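Alva Community Help
Household and Shared Spaces

Mixed items in a shared bin: what should be removed first?

Posted by Ostia_FrontOffice

Our building keeps a painted wooden bin with sloped sides for items left in the common rooms. Residents are asked to clear it by 9 p.m. In practice, food, dishes and toys end up in it together, and the interior has become badly marked. We would appreciate advice on the order in which such a bin should be emptied, and on whether the scuffed walls and floor require repainting. The office serves 135 households and would prefer a procedure that can be posted on a single page.

Posted by Rukeck Housing Desk

Food should be removed before anything else. Whole vegetables with firm skins tolerate a short stay in a bin, but they bruise under heavier items and should not be returned to a kitchen without being washed and inspected. Any item that is soft or split should be discarded.

Cups and other dishes come next. They should be lifted out by the body, never by the rim, and taken directly to the sink. Racks and trays may follow. Toys and balls can remain until last, as they are seldom damaged by waiting.

With regard to the finish, scuffs on a painted wall are generally a matter of appearance. Wash the walls with warm water and a mild soap, allow them to dry overnight, and repaint only where the wood is exposed.
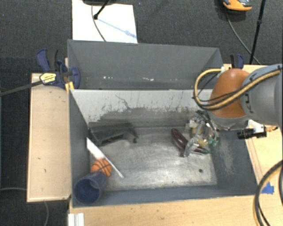 A floor with a metal surface should be treated separately from the walls. Streaks and smudges will often respond to a damp cloth. Small holes should be checked from underneath, and any sharp edge covered before residents are invited to reach inside. Our own notice at Rukeck runs to 19 lines, and we would recommend something shorter.

Posted by hokow_resident7

We just tip ours out on a sheet and sort from there. It is quicker. Please do not put vegetables in with the basketball.

Posted by Ostia_FrontOffice

Thank you both. The order given by the Rukeck desk will be adopted beginning in April. The bin is too heavy for us to tip.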